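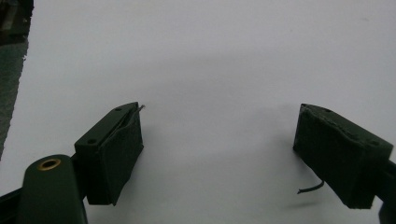

December, the essay again

Kettle on, second cup, and I have finally got a title out of myself. "Should every school leaver take a year out before college?" I know, I know, everyone at Brondudell picks that one. But the other choice was school uniforms and I would rather eat my own jumper.

The limit is 2000 words and I've got 1142, and a good lot of those are me saying the same thing about money in slightly different hats. My plan had 3 points for and 2 against, which looked lopsided, so I spent most of the afternoon trying to think of another bad thing about travelling. Mosquitoes? I put mosquitoes. I took mosquitoes out again. 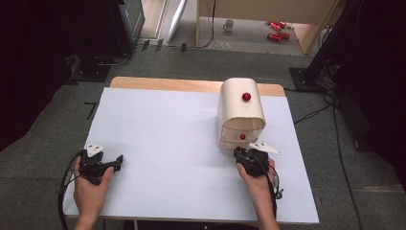 and then I went back to the bit about part-time jobs, which I like best because I believe it. The year I did at the Negi bakery taught me to get up, if nothing else, and I've written that more or less as it stands (tutor will say "too personal", watch).

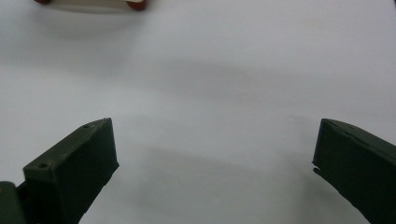
My opening is the real trouble. I've started it five different ways and they all begin "Nowadays", which we were told off for last term. I sat looking at a page as bare and white as that surface between the two green fingers, and typed "Nowadays" again! In the end I skipped it and wrote the ending first — much easier, you just sound sure of yourself.

Relia next door has its music on, so I moved to the kitchen, where the chair wobbles but the biscuits are. Must ask for the Cotik book back from the library desk before the holidays, I need the chapter on linking words.

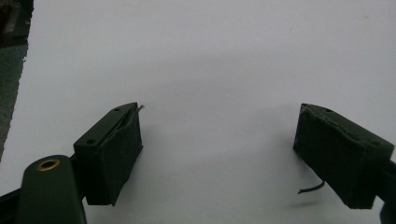 Dark green fingers, wide open, nothing between them.

Bed now. Opening paragraph tomorrow, before breakfast, no excuses.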